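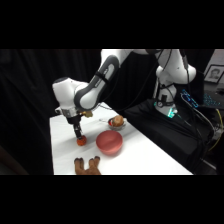
We need people to help us find out why our arm keeps dropping things, and worse, why it sometimes doesn't let go. Momlow is a small robotics lab in Halton and since the summer we've had a fault we can't pin down. The job is simple pick and place on a table. Small toy food, a red bowl, a dish with a bun on it, gripper pointing straight down and the fingers meant to close, lift, move across, open. Most of the time fine. Then now and again the fingers close late, or the arm carries on down after it should have stopped and presses into the table. In the last batch we logged 306 runs and 20 of them went wrong. Too many.

So - two things going. One paid post, and a call for participants. Read whichever bit is yours.

THE POST: Fault Tester (fixed term, part time)

Three days a week at the Halton site, up to the end of November, may be extended if the money is there. You'd be running the arm through the same task again and again, writing down what it did, and saving the logs every time it misbehaves. Dull in places. We would rather say so now.

What you'd do:
Set out the table from a plan, same layout each time
Start and stop runs, hand near the stop button throughout
Write up every fault the same day, in plain words, with the run number
Check cables and gripper fingers before the first run and after lunch
Help two engineers swap parts and re-test

What we want:
Patience. Real patience
Tidy notes, we can't stress this enough
Some hands-on work with machines of any kind - workshop, kitchen, print room, farm, all fine
Able to say "stop" to someone more senior and mean it
No degree needed. Coding is handy, not required

THE CALL: participants for handover sessions

The fault we worry about most is the late release. In August the arm was passing a toy to a member of staff, the gripper stayed shut and then the arm moved off with her still holding on. No injury, sore wrist for a day. We stopped all handovers that afternoon and they have stayed stopped. Before they start again we want to see how people who don't work here react when a machine holds on too long, so the new stop rules fit what people do and not what we imagine they do.

You will NOT be taking things from a moving arm. Sessions use a gripper bolted to a bench, force turned right down, and a release pedal under your foot. You pull, it holds or lets go, we record how hard you pull and how long before you press the pedal. Each visit lasts 111 minutes including the form filling and a break (the timetable is fixed by the test program, hence the odd number).

We have 93 places. Adults only. Left handers very welcome, we never get enough. Please don't apply if you've had hand or wrist surgery in the past year or have a pacemaker - there are magnets in the bench fittings. Travel within the county is paid back and you get a voucher at the end, also if you leave early. You can leave whenever you like, no reason asked.

What has been done so far

Gripper swapped for a spare: fault came back. Wrist cable replaced, went quiet for a week, came back. Controller software rolled back to the older Comus version, fewer late closes but the pressing down got worse. Parry, our test logging program, shows the stop signal going out on time in all but one of the bad runs, so we now suspect something between the controler and the arm. If you have seen this sort of thing elsewhere put it in your application, we would love to hear.

Safety on site

Full induction before anyone goes near the equipment. Arm speed is capped until the fault is closed. One person on the stop button, always, and that person does nothing else. Hair tied back, no lanyards, no loose sleeves. Closed shoes.

How to apply

For the post: CV and one page on a fault you've tracked down, any machine, any outcome. For the sessions: just your name, which hand you write with and what days suit. Mark it POST or SESSIONS and use the contact form on the Momlow site, or hand it in at the Halton front desk. Both are open now and we'll be replying to people as they come in, so sooner is beter. Interviews on site, with a look at the arm running if you want one, from behind the line.

Posted Thursday, September 25, 2025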